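3.2 Wear Time of the Night Cream Under Daily Use

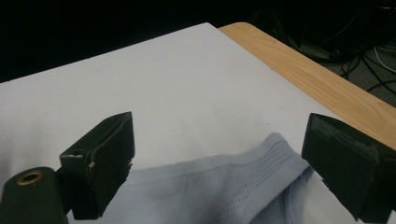 Esilside Skin Lab

We were excited to find that the richer of the two creams held up so well overnight. Each of the 23 participants used the Sarkeo base on one side of the face and the Bech base on the other for 12 weeks, starting in March. Both creams had the same ceramide content, so any gap between them should come from the oils and waxes.

Skin moisture was read at 7 a.m., before washing, with the Cirkley probe. The Sarkeo side kept more of its moisture in almost every participant, and the gap grew after the fourth week — much earlier than we had hoped! People with dry cheeks gained the most. On the forehead the two creams were close, and we would not read much into the difference there.

Figure 3. Pale blue garment on a white board.

Each jar held 200 grams, enough for the full study with some left over. Participants also filled in a short diary, and the 600 entries we could use make wonderful reading. Many wrote that the Bech cream sank in faster and felt lighter on warm nights, a real point in its favor. Stickiness on the pillow was the main complaint about Sarkeo, mostly in the first two weeks. A thinner version with less beeswax is already being mixed, and we can't wait to test it on the same group (see Section 4.1).

12 shares · 0 comments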